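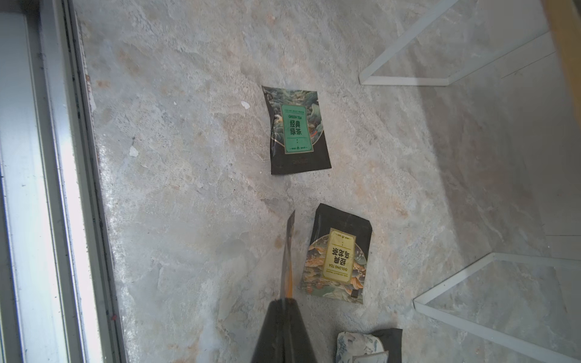
小袋のお茶は、封を開けなければいつまでも飲めますか。

賞味期限を過ぎてもすぐに飲めなくなるとは限りませんが、香りは袋の中でも少しずつ弱くなりますので、期限のうちに飲むほうがおいしいです。

最終更新：2023-11-22

スケットン（Sketton）のお茶交換会、冬も続けることに

スケットンの町で9月に始まったお茶の交換会「フルーナー」（Fluner）が、冬の間も続くことになりました。家で飲みきれない小袋のお茶を持って来て、ほかの人が持って来たお茶と取りかえる会です。会場は今までと同じ、モライス通り（Morais）の古い郵便局の一階です。

会を始めたのは、この町に住んで11年になるイラン・レイさん（Yiran Lei）です。レイさんの家には、親せきや友人からもらったお茶がいつもたくさんあります。一人で飲むには多く、しかし捨てるのはもったいないと思っていました。近所の人に話すと、同じような引き出しがどの家にもあることがわかったそうです。

「お茶は軽いですから、おみやげにちょうどいいです。それで、みんながお茶をくれます。私もみんなにお茶をあげます。結局、同じお茶が町の中を回っているだけかもしれません」とレイさんは笑いながら話しました。

最初の会には、お茶の小袋が300個集まりました。二回目には500個になり、用意した机に並べきれなかったので、一部を窓の下のベンチに置きました。緑茶、ウーロン茶、プーアル茶のほか、花のお茶や麦のお茶もありました。中には、何のお茶か誰も読めない袋もあり、その袋のまわりに人が集まって、しばらく相談が続いたということです。

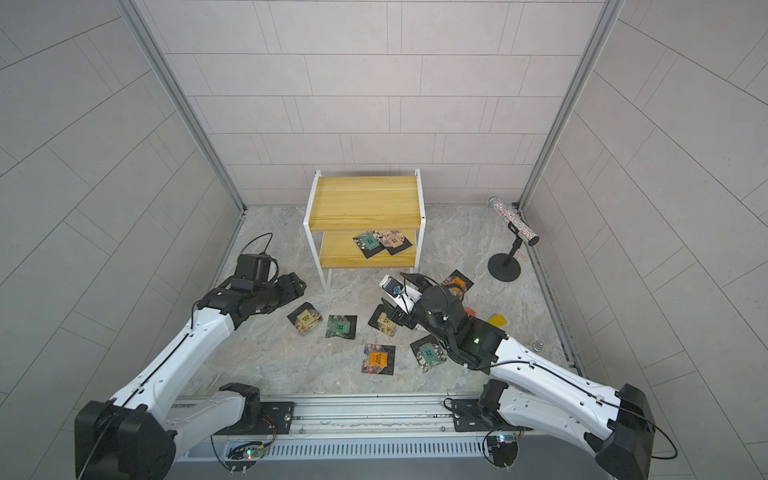
白い脚の台と木の棚板。下の段に、緑とベージュピンクの四角い包み。

交換の決まりは簡単です。封を切っていない小袋を一つ出すと、一つもらえます。値段の高いお茶も安いお茶も、同じ一つと数えます。この決まりについては、はじめに意見が分かれました。よい茶葉を持って来た人が損をするのではないか、という心配です。レイさんは何度か考えた後で、やはり変えないことにしました。値段を調べ始めると、お茶の話をする時間がなくなる、というのが理由でした。

一方で、九月の会の後に新しくできた決まりもあります。賞味期限が読めない袋は、交換の机には出せません。箱から出した小袋には期限が書いていないことが多く、受け取った人が困ったためです。今は、持って来る人が小さい紙に、お茶の種類と期限と、もしわかれば産地を書いて、袋にはることになっています。紙とのりは入口にあります。外国語の袋の場合は、読める部分だけ書けばよいそうです。

アレルギーのある人への注意も加わりました。果物やナッツの香りをつけたお茶は別の机に置きます。混ざった後では香りで区別するのがむずかしいので、持って来た時に係の人に知らせてください、とのことです。

町の茶店「ジュルト」（Julto）も、この会に協力しています。店主のサロン・ウォルデマリアムさん（Saron Woldemariam）は、会場で湯をわかし、交換したばかりのお茶をその場で飲めるようにしています。茶店にとっては商売のじゃまにならないかと聞きますと、ウォルデマリアムさんは首を横にふりました。

「交換会で知らないお茶を一杯飲んだ人が、次の週に店に来て、あれと似たものはありますか、と聞きます。前は、いつもと同じものをください、と言う人が多かったです。私は今のほうが忙しいですが、楽しいです」

ウォルデマリアムさんによると、質問でいちばん多いのは湯の温度のことです。緑茶に沸騰した湯を入れて、苦いと言ってやめてしまう人が少なくありません。店では、湯を一度別の茶わんに移してから急須に入れる方法をすすめています。プーアル茶やほうじ茶は、熱い湯のままでかまいません。保存については、冷蔵庫より、光の当たらない涼しい棚がよいと話していました。冷蔵庫から何度も出し入れすると、袋の外側に水滴がつくことがあるからです。
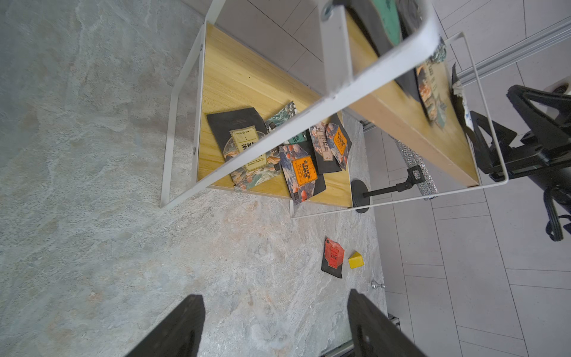
棚の上の茶の小袋。山と雲の絵が入ったものも。

冬の会は月に一度、午後に開きます。会場の暖房が弱いため、部屋に入れる人数は一度に50人までになりました。人が多い時は入口で番号の紙を渡しますので、外で長く並ぶ必要はありません。参加費はありません。お茶を持っていない人も、一杯飲むだけなら自由に入れます。その場合は、自分のカップを持って来てください。

交換で残ったお茶は、期限が近いものから順に会場でいれて、みんなで飲みます。前回は残りのジャスミン茶を大きいやかんでいれましたが、少し濃くなりすぎて、後から湯を足したそうです。今度は時計を置く、とレイさんは言っています。

レイさんは、春になったら茶器の交換もしたいと考えています。ふただけが割れた急須や、一つだけ残った茶わんを持っている人が多いからです。ただ、茶器は重く、置く場所もいりますから、まだ何も決まっていません。ウォルデマリアムさんは、店の奥にふたが三つあるので、合う急須をさがしたいと言っていました。

次の会の日時は、モライス通りの会場の入口と、ジュルトの店の窓にはり出します。電話での問い合わせは受けていません。

関連の記事
・モライス通りの古い郵便局、二階の床の修理が終わる
・ジュルト店主に聞く、湯の温度と茶葉の量
・スケットン図書室、料理の本の棚を広げる
・読者の手紙：祖母の茶筒のふたが開きません
・冬の朝市、開始の時間が変わります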